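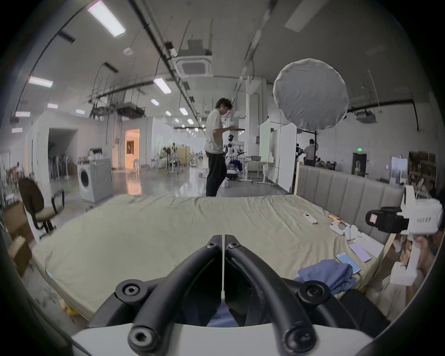 Khanyisile Baloyi has slept badly for most of her adult life and has spent the last 11 years talking to other people who do. She runs a small sleep advice service from two rooms above a chemist's in Skokham, where she sees people one at a time in the mornings and a group on some evenings. Before that she was a night ward clerk.

"I went into it for selfish reasons," she says. "I'd done nights for so long that I couldn't sleep when I stopped. I read everything the library had, and then I did a course, and then people at work started asking me things."

She keeps a paper record of every first visit. When we spoke in April the last number in the book was 2771. She does not use the figure to advertise and was slightly put out when I asked for it.

Most people arrive with the same complaint, which is waking at three or four in the morning and lying there until the alarm. Hardly any of them have trouble dropping off. Baloyi thinks the advice in magazines is mostly written for the second group.

"They've all had the warm bath and the milky drink. They've bought the lavender. They come in quite cross about the lavender. None of that does much for you at four o'clock."

Her first question is what time they go to bed, and the answer is usually too early. Someone who has slept poorly for a month starts going up at nine to make up for it, spends ten hours in bed and sleeps for six of them. She asks them to go up later, sometimes a good deal later, and to get up at the same time every day, weekends included.

"People hate it. The first week is miserable and I tell them so before they start. I had one man ring me at lunchtime to say he'd fallen asleep in a meeting and he wanted to know if that counted."

The man was Primo Lo Presti, who fits kitchens and did not mind being named. He came to her after a back injury had kept him at home for most of a winter. He had got into the way of doing everything from bed, he told me: invoices, phone calls, supper, the football. When he went back to work he found he could not sleep in the place at all.

"I'd be nodding off in the chair and then I'd go up and I'd be wide awake," he says. "She told me the bed had turned into an office. I thought that was a bit daft, but I moved the paperwork downstairs."

He also had to get up whenever he had been awake for what felt like 20 minutes, without looking at a clock, and sit somewhere else until he was sleepy. He sat in the kitchen and did the crossword. By the third week he was doing less of the crossword.

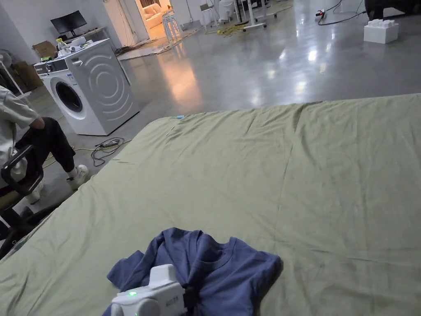
Baloyi has fewer rules about the room itself than I expected. She likes it cool and she likes it dark, and she thinks most duvets are too thick for most of the year. On bedding she will say only that it should be washed often and that cotton is easier to live with than anything shiny. She has no view on thread counts. A salesman once left her a box of pillow samples and she gave them to the dog rescue.

She is firmer about what people wear. An old T-shirt is fine, she says, and the matching pyjamas people get at Christmas are often too hot. Bed socks are allowed. Cold feet keep more people awake than worry does, in her opinion, though she admits she has nothing to back this up.

On gadgets she is harder to pin down. Several of her regulars wear a wristband that gives them a score in the morning, and she has stopped arguing about it. She asks them to leave it in a drawer for a fortnight and tell her how they feel instead.

"One lady had written down 359 nights of scores. Lovely handwriting. She could tell me her average for October but she couldn't tell me if she was tired."

She sends some people away. Anyone who snores heavily and wakes with a headache is told to see their GP, and so is anyone whose legs jump at night or whose mood has been low for a long time. She says this takes up more of her week than people would think — letters, mostly, and phone calls to find out whether the letters arrived.

I asked whether she sleeps well herself now. She said she gets six hours and wakes once, usually at half past four, and goes down to let the cat out.

"I used to be furious about it. I'd lie there adding up how much I'd got left. Now I go down and the cat goes out and I have half a cup of tea, and sometimes I go back off and sometimes I don't."

The evening group starts again after the holidays, at seven o'clock, in the back room. There are chairs for twelve and she would rather people booked. Lo Presti still goes along now and then. He says he likes the company, and he has offered to put her up some shelves.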